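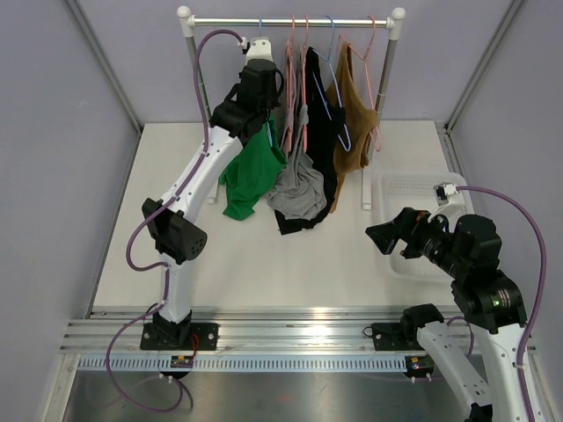
Hanging rail bay. Left arm has the green shirt, right arm waiting over the basket.

Cell rules in pictures – garment bays, Vorkar workshop

Gallery page for people coming onto the clothes work. Written fast between runs, so excuse the notes form. The full rules are in the Barnitz binder by the door, 82 pages, please do read them at some point. What's on this page is the stuff that gets forgotten by the second week. More pictures to go up when the folding bay is tidy enough to show.

Notes to go with the picture, same order as the checks.

Cables
Purple cable on the left arm is clipped along the upper link. Keep it that way. Clip goes missing, stop and replace it, don't tape. Leave enough slack at the elbow for full reach, no more. Loose coils on the floor panel are allowed under the Nuso rules so long as nothing moving can get to them. Have a look before every session anyway. A cable that rubs gets logged even if it still works.

Rail and base mounts
Both arms share one rail. Anything you loosen on one side, check the other side too. Bolts get a paint mark after tightening. Mark broken = bolt moved = no run. Nothing gets stood on the rail, and that includes mugs, phones, hex keys and the clipboard. Small boards on the front face are live when the bay is live. Hands off.

Garments
Soft things only on the hangers. No zips, no metal buttons, no drawstrings, no belts. Hems touching the table are fine. Hems over the front edge are not – they end up under the rail. One gripper per garment unless the task sheet says it's a two-arm job. If a shirt snags, don't pull against the arm. Pause, open the gripper from the desk, then go in.

Hangers
Blue and pink, either is OK, but write down the order on the sheet before starting. We lost most of November to runs where the order was never written down. Bent hangers go in the scrap box, not back on the bar. Rack feet flat on the table, check for rocking.

Basket
Starts empty, every time, unless the sheet says otherwise. Keep the rim clear of the idle arm's cable and connector when you set the start position. If it looks close, it's too close. Basket moved by accident mid run: let it finish, then note it. Don't reach in to straighten it.

Waiting arm
An arm that's holding still is not an arm that's off. Most common mistake on this page. Green light on the wrist housing is NOT a safe-to-enter signal, it never has been. The only safe-to-enter is the stop pressed in and the key in your pocket. Same goes for visitors, same goes for "just a second".

Going into the bay
1. Pause from the desk.
2. Press the stop.
3. Take the key.
4. Say "going in" out loud, wait for an answer.
5. Sleeves rolled, lanyard off, hair tied back.
Coming out, same list backwards. On your own in the room? Then nobody goes in while it's powered, end of.

Speed
Slow speed for any new garment, 3 clean runs before going up. Clean means no snag, no stop, nothing dropped. Two people have to agree it was clean. Changing the speed half way through a set spoils the set, start agian.

Gripper checks
Every 3,000 closes, swap the fingertip pads. The counter is on the desk screen, top right. Pads that look shiny go early. Wipe the fingers with a dry cloth – no sprays, they mark the clothes and the next person gets the blame.

Table
Wipe down at the start and again after lunch. Lint builds up near the rack feet and throws the vision off. Keep the open bit between rack and rail open, it isn't a shelf.

Logging
Every stop gets a line in the log, including the daft ones. Time, bay, which arm, what was on the gripper. Near misses as well. We share the log with Bandara, who run the same layout, and thier near misses have saved us a fair bit of bother. Don't tidy up the wording afterwards. If you're not sure it counts, it counts.

End of session
Arms to park, grippers open and empty. Garments off the hangers and folded. Power down, key on the hook, sheet in the tray. Lights last.

Corrections to the workshop desk please. Page gets redone when the Barnitz binder does.

Back to gallery index | Folding bay (coming soon) | Log sheet to print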